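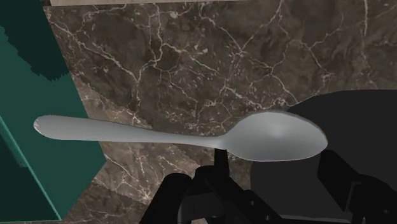
Before Braulio Solís and Abilio Valcárcel let a robot arm near a real kitchen, they build a pretend one on the computer. Their shared workshop is called Skudel, and the kitchen there has a counter, a coffee machine and a spoon, all made of nothing but numbers - which means a dropped spoon never wakes the neighbors!

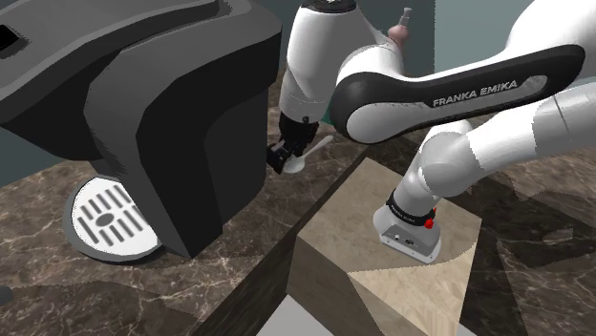

The arm reaches over the counter beside the coffee machine, with the spoon by its gripper.

Now, you pick up a spoon without thinking much, but a robot needs its job cut into small steps. Go over the spoon. Point the fingers down. Close them, gently, and lift. Braulio has a notebook with 30 tries written in it, and he plans to fill the rest of the pages by April.
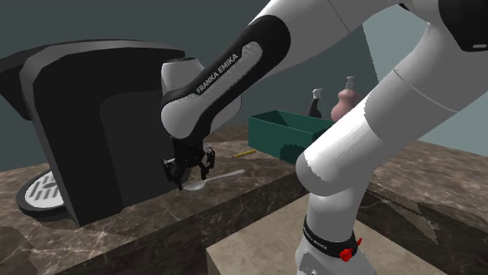 Two black fingers above the spoon, and a yellow pencil farther back.

If you want to try this at home, ask a friend to be your robot, and give only one tiny order at a time (you will both get the giggles, I promise).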